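Creatine and Grip Strength in Beginners: What I Found Out
Final project report, Intro to Exercise Science

I picked creatine for my project mostly because my roommate has a giant tub of it on top of our fridge and swears by it. I'd heard so many different things (it's a steroid, it wrecks your kidneys, it's all water) that I figured I'd try to sort it out for myself and get a grade for it at the same time!

First, the background. Creatine is a compound your body already makes, mainly in the liver and kidneys, and you also get it from meat and fish. Most of it ends up in your muscles, where it gets stored partly as phosphocreatine. When you do something short and hard, like a sprint or a heavy set, your muscles burn through ATP very fast, and phosphocreatine helps rebuild it. So it isn't a steroid or any kind of hormone. Taking extra just fills up the store a bit more than food does.

The water thing is partly true. Creatine pulls some water into the muscle cells, and people often gain a little weight in the first week or so. On kidneys, everything I read said normal doses look fine for healthy adults, but anyone with kidney disease should talk to a doctor first. I put that on my sign-up sheet too.

My question was pretty small: do beginners who take creatine improve their grip strength more than beginners who don't, if they all do the same training? I went with grip because the lab already had a hand dynamometer (the Skjelbred one, with the sticky dial) and it's a quick test that doesn't leave people sore.

I signed up 23 students from the Bendthorpe dorms, all people who hadn't lifted regularly before. They trained for 8 weeks using the beginner plan my lab partner Hafiz Rondonuwu wrote, which was mostly rows, deadlifts, carries and hanging from a bar. One group took plain creatine monohydrate every day and the other group didn't. I didn't have a placebo, which my instructor pointed out right away, and she was right. Everybody knew which group they were in, and I think the creatine people may have squeezed harder on test day – I would have!

Only 14 people made it to the final test. Midterms got some of them and spring break got the rest. I'd planned to compare group averages and do a proper t-test, but the groups ended up lopsided and so small that I didn't trust it. What I can say is that nearly everyone who finished improved, in both groups. The creatine group was a little ahead, but the spread inside each group was way bigger than the gap between them. One guy who took nothing beat everybody.

So my result is basically "can't tell." Beginners get stronger fast at almost anything, partly because their nerves get better at using the muscle they already have, and that probably drowned out whatever the creatine was doing. I should have used people with some training behind them, or run it a lot longer.

Other things I'd change: test at the same time of day (some people came at 7 a.m. and some after dinner), write down what people eat, and do two practice squeezes before the real one. I'd also get a powder for the control group that looks and tastes the same. Hafiz wants to try it again in the fall with the climbing club, and I told him he can have my spreadsheet, messy tabs and all.

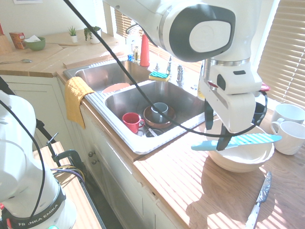 Robot arm at a kitchen counter, with a utensil held over a white bowl.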